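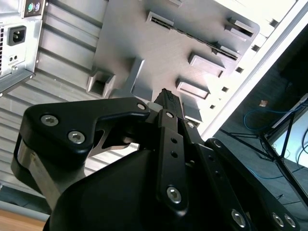

Posted by the Hollthorpe Computer Club, Jan 22, 2022

How to Clean the Dust Out of a Desktop Computer

January is when I finally get around to the chores I put off all fall, and cleaning the family computer is always near the top of the list. It's a pleasant little job once you've done it a time or two, and you can easily fit it in before lunch (I like to put the radio on).

Start by shutting the computer down properly, then switch off the power supply and pull the plug. Hold the power button in for a few seconds to drain what's left. Now unhook the other cables. If you're the forgetful type, as I am, take a quick picture of the back first – you'll be so glad you did!

Carry the case outside or to the garage and take off the side panel. Drop the screws in a saucer. Touch a bare metal part of the case before you reach in, and do that again every so often as you go.

Hold each fan still with a finger and blow it out with short bursts of canned air, keeping the can upright. A soft, dry paintbrush is lovely for the corners. Don't forget the underside, where many cases have a vent or a slide-out filter. Mesh filters can usually be rinsed under the tap, but let them dry all the way, overnight if need be, before they go back in.

Put the panel back on, plug everything in and listen as it starts up. If you hear ticking, shut it down again and look for a cable touching a fan blade.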